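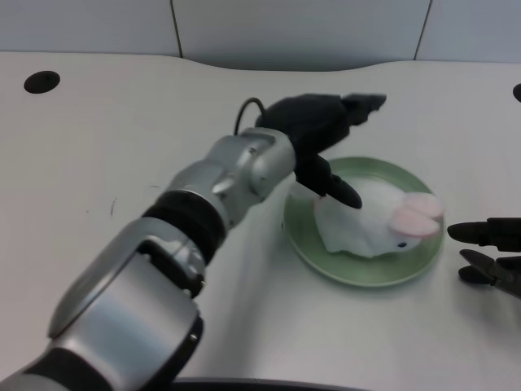
Left gripper at the plush rabbit on the green plate, head camera view.

Trallard pick-and-place set, version 2

Trallard is a set of short tabletop recordings for testing grasp planning and plate placement with a two-armed robot. It comes with a loader and a small replay tool. Version 2 was released on 23 November 2020 and replaces the first version. The two can't be mixed, as the joint order has changed.

What is in it

There are 2,000 episodes. Each one has the head camera stream, joint positions for both arms, gripper commands and a one-line task text such as "put the rabbit on the plate". Video and joint data share one clock. The joint data is recorded faster than the video, so the loader picks the nearest joint reading for each video frame. If you want interpolation instead, set align to linear in the config.

Failed attempts are kept. They have outcome set to fail, and the loader skips them unless you ask for them. Episodes where the operator stopped early have outcome set to stop, and these have no place label.

Installing

Unpack the archive, then run

pip install -r requirements.txt
python check.py --root data

The check reads every index file and reports missing streams. It does not open the videos. Add --deep if you want that, and expect to wait.

The loader is plain Python and needs nothing from the robot side. The replay tool needs Stosent, our control layer, either on the robot or in its dry-run mode.

Control

Stosent takes joint targets and sends them on with speed limits applied. Gripper commands go through the same queue as arm commands, so a close command waits for any move ahead of it. This caught us out in version 1, where the gripper stream was stamped when the command was queued -- the labels ran ahead of the motion.

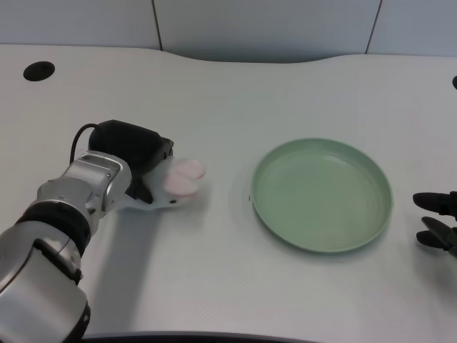

Version 2 stamps the command when it leaves the queue. Old scripts that shifted the gripper stream by hand should have that shift taken out. The commanded opening and the measured opening are now stored in separate fields, gripper_cmd and gripper_pos. Use gripper_pos for anything to do with contact. A soft object holds the fingers apart by an amount that changes from one grasp to the next, and the commanded value says nothing about it.

Perception labels

Object masks come from the Watkins segmenter and were corrected by hand on every 10th frame. Masks between those frames are tracked and have not been checked. 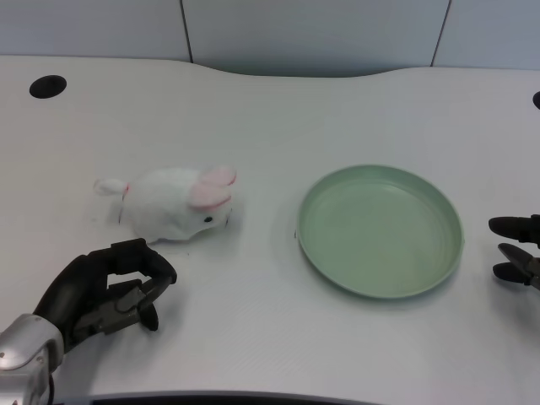
Labels are given per object, with one mask for the toy and one for the plate. Ears and tail belong to the toy mask. With the rabbit on its belly and its ears folded back along its head, the pink lining is still labelled as toy. Plates are labelled out to the rim, without the shadow. The hands have a mask each, and a hand that is only partly in view, like the right one with its two fingers showing beside the plate, still gets one. Table holes are background.

Planning baseline

The baseline uses Merkier with the settings in plan/default.cfg. It samples 4,000 grasp candidates per call and keeps the best one that both arms can clear. To run it:

python plan.py --episode ID --arm left

Known problems

- The right arm is idle in most episodes. Don't use this set to train two-handed tasks.
- Tracked masks drift when the gripper covers most of the toy.
- Replay in dry-run mode ignores the speed limits, so timings come out short.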